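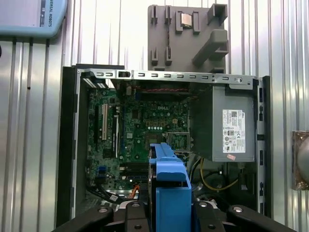 Department of Materials and Reuse, Lendlow Technical College

3. Materials and procedure

3.1 The desktop computers

The computers in this study came from the school offices and the public library of Nirnthorpe, where they were taken out of use in August and kept in a locked store. The whole lot was 31 desktop machines of mixed make and age. They were delivered to our workshop on Thursday, October 22, 2020, and no selection was made before the delivery. We asked the sender to leave the machines in the state in which they were found, also when some parts had already been taken out for repair of other machines. This point is important for the reading of the results, because a used computer that arrives at a reuse workshop is seldom complete, and earlier studies of manual disassembly have mostly worked with complete units.

Each machine received a paper tag with a running number. The tag was tied to the rear of the case and was moved to the parts tray when the case was empty. Screens, keyboards and mice were not part of the study. Power cords were collected in one box and are not counted in any of the tables.

3.2 Opening of the case and first inspection

All the machines were opened from the side. The side panel was taken off and put on a separate shelf, and the case was kept in upright position during the inspection. We have tried also to lay the case on its side, as many repair manuals recommend, and this is more comfortable for removing the screws of the main board. For the inspection, however, we found the upright position better. The person sees the interior at eye height when the case is on the bench, and the cables hang in the way they were left by the last user or technician.

Figure 2. Desktop case with the side panel removed, as seen at first inspection. The processor socket on the green main board is empty and its metal frame is still present. The power supply, with white label, is on the right side of the interior.

Figure 2 gives an idea of what the worker has in view at this stage. The main board carries the Dell name, and the slots for additional cards are easy to find. It is less easy to judge the cables. In this machine a twisted red and black cable runs along the top of the board, a yellow wire makes a loop under the power supply, and more wires are gathered in the lower part of the case. For a worker who has to decide the order of removal, the wires are the first question and the board is the second.

The first inspection was done without touching the interior. The worker filled in a form with the following points: make of the main board when it could be read, presence of the processor, presence of the power supply, visible damage, and cables that cross over a part which must be removed. The last point was added after a small trial with 2 machines that do not belong to the lot. In the trial it happened several times that a board was already free of its screws but was still held by a cable behind it, and the worker pulled it with more force than is good for the connectors.

In 15 of the 31 machines the processor was absent when the case was opened. The socket frame was normally left in place in these machines. We do not know at which moment the processors were removed, and the sender could not find a record of it. In the form we therefore used the word "absent" and avoided the word "removed", and the same practice is followed in the remainder of this paper.

3.3 Order of disassembly

The order of disassembly was fixed for all machines, so that the times can be compared. First the additional cards were taken out of their slots, when there were any. Then all the connectors of the power supply were released from the main board and from the drives. The power supply was unscrewed and taken out together with its complete bundle of cables. After this the remaining data cables were released, the drives were taken out, and the main board was removed as last large part. The memory modules stayed on the board until the board was on the table, where both hands can be used with more space.

The early removal of the power supply needs a short explanation. In the procedure of the Plulach workshop, on which our work is based, the power supply comes after the drives. In the machines of our lot the power supply and its cables fill a considerable part of the interior, and the bundle often lies in front of the connectors at the bottom of the case. When the supply is gone, the hand can reach the lower half of the board without pushing other wires to the side. The disadvantage is that the supply must be held with one hand while the last screw is turned. Two workers mentioned this as the most tiring moment of the work.

Cables were never cut. A cable that did not come free was left in place, a note was made on the form, and the worker continued with the next part. At the end he or she returned to the difficult cable. Flat ribbon cables were pulled at the connector and not at the ribbon, and for connectors with a small lock the lock was pressed with the thumb. These rules are well known to every technician, but we observed that they are forgotten quickly when the worker is under time pressure, and for this reason no time limit was given.

3.4 Sorting of the parts

The parts were sorted directly at the bench in shallow trays with the Thái labels, a set of simple picture labels which is in use at Lendlow also for household appliances. The labels separate the parts by what can be done next with them and do not follow the material. A power supply with a readable label goes to the test tray. The same power supply without readable label goes to the recycling tray, even if it looks in good condition, as our workshop is not permitted to give out a supply whose rated values are unknown.

Main boards were kept apart in two trays, with processor and without processor. A board without processor can still be useful, but the open socket must be protected. The contacts in some types of socket are very fine, and a loose screw falling on them is enough to make the board worthless. We put a piece of clean cardboard over the socket and closed the frame on it where the form of the frame permitted this. Where it did not, the cardboard was fixed with paper tape on the edge of the board.

Screws were collected by machine and not by type. At the beginning this looked like a waste of time, but the threads for the drives and for the case are different, and a mixed box of screws was later the cause of damage to a case in the trial.

Altogether 405 parts were recorded from the lot. Side panels, screws and single loose wires are not included in this number. A power supply with its fixed cables was recorded as one part, and a main board with its memory modules was recorded as a board and the modules separately.

3.5 Limits of the procedure

The machines came from one town and were bought, as far as we could learn, through the same office. The lot is therefore more uniform than what a reuse workshop receives from private persons. The inspection form also depends on what is visible from the open side. A part that lies behind a bundle of cables can be marked as absent by mistake, and we corrected such entries when the part was found later. The corrected entries are marked with a star in Table 4.

The state of function was not tested during disassembly. Whether a power supply or a board can be used again was decided in the following step, which is described in Section 4.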